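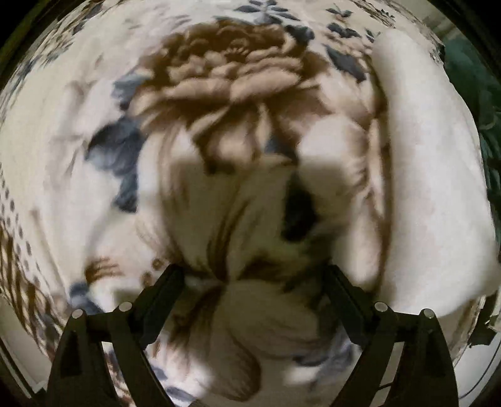

Helpers wanted for the Skata build, Grirbridge shared workshop

Hello, and thank you for clicking through. We are looking for 4 people to join us through the summer on a home-made robot that we hope will one day make a bed, or at any rate pull a cover straight without dragging the pillows on to the floor. The robot is called Skata. It lives on the long bench at the back of the Grirbridge workshop, next to the pillar drill, and has been growing bit by bit in evenings and odd weekends since January.

Cloth is a lovely, maddening thing to work with. A mug stays the shape of a mug, but a bed cover folds up on itself, slides away from you and bunches wherever you pinch it, and a big flowery print makes it harder still for the software to tell a real crease from a painted petal. So before Skata can do very much on its own we need a great many goes by human hands, using a black two-jaw gripper that you hold yourself. You close the jaws on the fabric, lift or pull, let go, and then do it again somewhere else. We have 1,048 of these goes saved so far and would dearly like more, particularly from people whose hands aren't mine!

What we'd ask of you

One evening a fortnight would be fine, and more if you enjoy it. Each session runs for 2 hours with a proper tea break in the middle. You might be gathering and smoothing covers with the gripper, or sorting what we saved last time and throwing out the duff ones (there are always duff ones), or, if you like a spanner, helping with the arm itself. The shoulder joint needs rebuilding and the wiring is frankly a bird's nest. There is also sewing to be done, as a few of our older covers have come apart at the hems and I am a slow hand with a needle.

Who we'd like to hear from

You don't need to know the first thing about robots. If you can make a bed, fold a sheet or wrestle a duvet into its cover then you already know more than Skata does. We would be especially glad of somebody left-handed, and of anyone who has worked in a laundry, a hotel or a care home and has their own way of doing things. If you write code, do say so, and tell us what in. Ours is mostly Python, with one corner called Hailu that looks after the motors and badly wants tidying.

You should be 16 or over and happy to stand for a good part of the evening, though we have two tall stools and will happily set up a table at sitting height if you tell us beforehand. The workshop is on the ground floor with a ramp from the yard.

What you get

There's no wage, I'm afraid. We pay bus fares, feed you soup and bread, and members' rates on the laser cutter and the lathe are yours for as long as you're helping. Once Skata is further along we mean to start on a smaller arm, Orier, for sorting socks, and helpers on this build get first pick of the jobs on that one.

How to join in

Write a few lines to Mihret Berhe, care of the workshop front desk, or leave a note in the Skata tray by the kettle. Say which evenings suit you and whether you'd sooner be on cloth, metal or code. Please get in touch by May 30, 2019. We'll answer everyone, and you are very welcome to come and have a look before making up your mind. Doors shut at 9, and the bell on the yard side sticks, so give it a good long push.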